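Kitchen & Workshop Help › Automation at home
Last updated: July
Search the help pages… Go

Sevance simulation pack: is it worth paying before buying the arm?

Nicanor Herrera

Good evening to all. I am considering the Sevance kit for a small teaching kitchen in Brinescombe. We would like to have an arm beside the counter which can hand over light things: a paper roll, a sponge, a spoon. The arm is a big expense for us, so first I want to try the simulation pack, which they sell separately for 200 pounds. It contains the kitchen rooms, a box of objects to put on the counter, and the controller with a recorder for your own attempts. There is a trial of 29 days but it only gives one room.

My doubts are these. Is the simulated counter near enough to a real one that I can learn something from it? And does the gripper in the pack manage tall round objects? My first object would be the paper towel roll, which in our kitchen stands always on the corner. I have some knowledge of Python but I am not an engineer. My computer is four years old and has a modest graphics card.

Thank you in advance, and excuse my English please.

Tarek El Idrissi

Hello Nicanor. I use the pack since last winter, so I will try to answer in order.

The rooms are good for learning where the arm can reach and where it cannot. For this alone I would pay. In my real kitchen I wanted to fix the base in a place which was completely wrong, and I discovered it on the screen before I made any hole in the floor. You can move the pedestal and try again as many times as you like.

For the objects I am less enthusiastic. The box has many shapes and some of them are a little strange for a kitchen, but this is useful in its way, because a real counter is also never tidy. The paper roll is included. With the default settings the contact is too hard and the roll slides away from the fingers as if it was made of glass. Open the object settings and lower the stiffness, then raise the friction slowly. I went up by small steps during one whole evening and I do not regret it.

The approach matters more than the settings. I come down from the top with the fingers fully open and I stop beside the roll before I go across. If you come across first, the wrist will push the roll over, and near the corner it has nowhere to go except the floor.

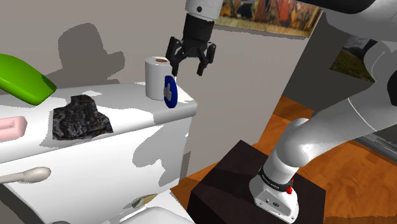 What I would check before paying

1. Your graphics card. The shadows and the shiny surfaces are heavy. On my old computer I had to switch off the soft shadows, and then it was running well. The trial will show you this on the first evening.

2. The width of your roll. Measure it, and compare with the opening of the gripper in the data sheet. A new roll can be much thicker than one half used, and I was surprised that nobody on the sales side mentioned it to me.

3. The licence. It is for one computer. If you want to show it to your pupils on a second machine you must ask them, and the reply can be slow – for me it took two weeks.

4. The recorder. It saves each attempt in a separate folder, and the folders become big. I keep only the good ones and maybe a few of the bad.

About the real arm: do not expect that what you tune on the screen will pass directly to the kitchen. The movements passed quite well for me. The force of closing I had to find again from zero, with a roll that I did not mind to crush.

Salem

I tried it, not for me. Too expensive for what is basically a nice video game. There are free simulators if you have patience, and if you know Python you should have enough. Trial stopped working for me after a Windows update and I did not get it back.

Nicanor Herrera

Thank you both. Tarek, your point on the pedestal has convinced me to begin with the trial, because we also do not know yet where to put the base. I measured the roll, and a new one is wider than I believed, so I have written to Sevance to ask for the exact opening. Salem, which free simulator did you use? If it has a kitchen already made I would like to compare, but building the room from nothing is too much work for me at the moment – I have classes until the end of the month.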